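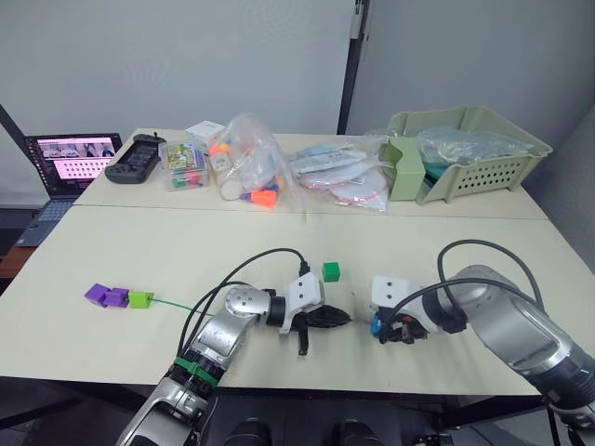 Written by Thư Tô and Sinan Işık | Last revised 23/09/2020

Teltau bench comparison

The Teltau bench comparison is a long-running set of trials in which small two-finger grippers are fitted to a pair of robot arms and put through the same tabletop jobs. It was begun by Kevser Kırmızıgül and Selim Kurtuluş at the Teltau workshop, and it is best known among hobby builders and small labs for its block hand-over test, in which one arm picks up a block and passes it to the other. The trials also cover wrist mounts, cable routing and, in later rounds, the controllers that keep two arms moving together.

Background

Kurtuluş had been testing grippers one at a time on a single arm, and the results were hard to use. A gripper that did well at lifting could be hopeless at letting go, and a single arm rarely showed it. Kırmızıgül suggested setting two arms face to face over a shared table so that each gripper had to give as well as take. The first round was run in April with 40 hand-overs per gripper, later raised to 500 when it became clear that the short runs flattered almost everything!

The name comes from the workshop. Early write-ups call it the Clindel test, after the first controller used, and the two names are still mixed up in older notes.

Layout

The arms reach in over a pale cream tabletop so that their grippers can meet near the middle. A second table is pushed up against the first and holds bagged and boxed items, with an open laptop off to its left. Working pieces are plain, brightly coloured blocks, among them purple, lime-green and a small bright-green cube. Blocks are a lovely choice for this kind of work: they are cheap, they have flat faces, and a crooked grip shows up at once to anyone watching.

Each arm ends in a white wrist mount with a black gripper below or in front of it. The mounts need not match. The left one is angular and the right one boxier, and both leave space for a cable to curve back over the arm in a high loop. The loops look untidy (visitors do remark on them) but a cable pulled tight along the arm can tug at the wrist when it turns, and a good deal of the first round was lost to exactly that.

Grippers

Two broad families have been compared. The first has pointed, serrated jaws, which bite well on edges and corners and can pick a cube out of a tight row. The second has smooth, padded jaws, which are kinder to soft packets and much more forgiving if the arm arrives slightly off centre. The Çınar gripper, a smooth-jawed design by Gülizar Kırmızıgül, held the hand-over record for several rounds with 708 clean passes in a row, a run that only ended when the session was stopped for the evening.

Serrated jaws have one fault that comes up in nearly every round. When both grippers hold the block at once, the teeth can catch as the giving side opens, and the block twists before the other side has it square. Opening slowly helps. So does backing the giving arm straight out before it lifts -- a small change in the program, and a very pleasing one to watch once it is right.

Mixed pairs have been tried too, with smooth jaws giving and serrated jaws taking. They did better than anyone on the project expected and are now part of the standard round.

Controllers

Clindel moved the arms in turn, one waiting for the other to finish. It was dependable and painfully slow. Its replacement, Tristusness, lets both arms move together and slows them as the grippers close in on each other. Işık, who wrote most of it, tuned the approach speed over roughly 2000 passes. Both controllers are still used, and results from one are never placed in the same table as results from the other.

Scoring

A pass counts as clean if the block changes grippers without touching the table and is set down flat. A block set down at a slant scores half. Drops score nothing, and the run of clean passes starts again from zero. Finger pads are wiped between runs and replaced between rounds, a rule added after one worn pair spoiled an otherwise splendid set of results.

Later work

Packets in clear sleeves have been proposed as the next class of object. They bend, slide over one another and offer very little to hold, and early tries with the Çınar gripper were promising on thick packets and poor on thin ones. A three-finger round has also been discussed.

See also: Çınar gripper; Clindel; Tristusness; Hand-over (robotics)

We use cookies to remember your reading settings and to count visits. Accept all | Only necessary | Cookie policy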